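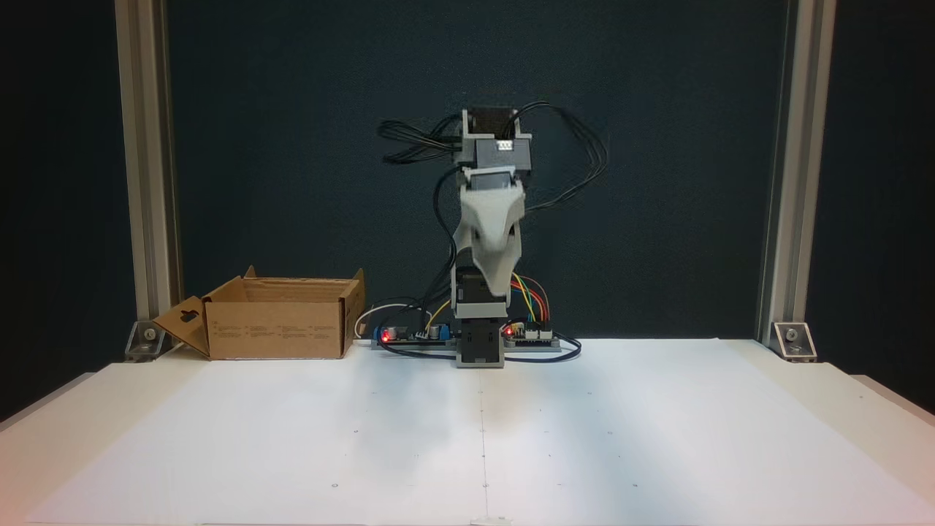
Subject: Re: Cartons for the August move: flaps, labels and stacking

From: Akinyi Khaemba, Stores and Premises
To: Piltport premises list
Date: April 15, 2021

Dear colleagues,

Thank you for the replies to the first notice. Several departments have raised the same points, and I am answering them on the list so that everyone works from the same instructions. The message from the Neltia reading room is quoted first, as it covers most of them.

> We have received our first bundle of cartons and have a few questions
> before we begin. The shallow ones are wide enough for our trays, but
> the flaps stand up when the box is open and get in the way when two
> people are packing from opposite sides. May we cut them off? Also,
> should the hanging-tab hole be taped over? Lastly, we were told that
> labels go on the lid, but the Choo building was told the short side.
> Which is correct?

Flaps. Please do not cut them off. A carton without its top flaps cannot be stacked, and the carriers, Totano, will decline it at the door. If a flap is in the way, fold it outward and down against the side of the box while you pack, then bring it back up before sealing. A flap folded in this way is not weakened, provided it is bent along the existing crease.

Hanging-tab holes. Some of the brown cartons have a small cut-out of this kind in a side flap. It need not be taped unless the contents are fine enough to pass through it, for example paper clips or loose fixings. Such items should in any case go into a sealed bag first.

Labels. The short side is correct. The earlier instruction to label the lid is withdrawn, as lids cannot be read once the cartons are stacked. Cartons already labelled on the lid should be given a second label and the first left in place. Please write the room number before the department name.

Stacking. Shallow cartons may be stacked to a height of 3 and no more. Deep cartons should stand on the floor, with nothing on top of them.

Small equipment and cables. Leave equipment set up on its table until your department's packing day. Leads should be coiled and tied separately, and placed in the same carton as the item they belong to. Circuit boards without a case must be wrapped in anti-static bags, which may be collected from Stores.

Supplies. Stores holds 488 shallow cartons and 160 deep ones. Requests received to date come to 297 shallow cartons, so there is no need to order in advance of requirements. Unused cartons should be returned flat.

Any department that has not yet named a contact for the move is asked to do so by reply to me, and not to the whole list.

Yours sincerely,

Akinyi Khaemba
Stores and Premises, Piltport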